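Home Boards Grippers and tools Vision Controllers Ask Log in

Hand-held gripper camera: big round object hides everything. Move the camera or change the lens?

Reading time: 2 minutes

I am comparing two hand-held grippers for collecting demonstrations, a Rillance and an older Festell. Both have one wide-angle camera on the body, looking forward past the fingers. With cups, boxes and cloth I see no big difference between them. With large round objects I have a problem on the Rillance.

When the object is close, it fills most of the view and the position tracking starts to drift. I measured up to 5 cm of error at the end of a short path, and for me this is too much. The Festell drifts less, but its picture is softer and the trigger is heavy for a long session.
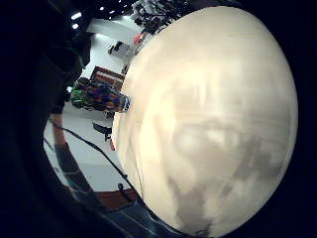 Photo: Kadir Kurtuluş / own work, August

The pale ball takes about two thirds of the picture, and the room remains only in a narrow wedge on the left. I think the tracker has too few points there. On the ball itself there are only faint gray marks, and I suspect they are reflections, so they would move when I move.

Should I raise the camera, buy a different lens, or add a second camera? My controller has one free USB port.
Kadir Kurtuluş

2 answers

Answer 1, accepted
I had the same with a Falcão body. Try first to raise the camera by 24 mm and tilt it down a little. The fingertips must stay in the view, please check this with the gripper fully open. After that you need to calibrate again, also the distance from camera to fingertip, otherwise your comparison with the Festell is not fair.

A wider lens did not help me much. The object looks smaller, but the wall points also become smaller and the corners are blurry. What helped was a mask: I tell the tracker to ignore the area where the object usually is, and it uses only the background. Also put some printed markers on the far wall, not all at the same height.

For a second camera, look at the timing before you buy. My two cameras were on the same hub and one was always late.

Answer 2
Troltetico has a side bracket, maybe it fits. I did not try it on the Rillance. Or use a smaller ball?

Comment from Kadir Kurtuluş: Thank you both. I printed a taller mount and the drift is now under 2 cm. The mask I will try next. A smaller ball is not possible, the task needs this size.

Contact | Terms | Back to top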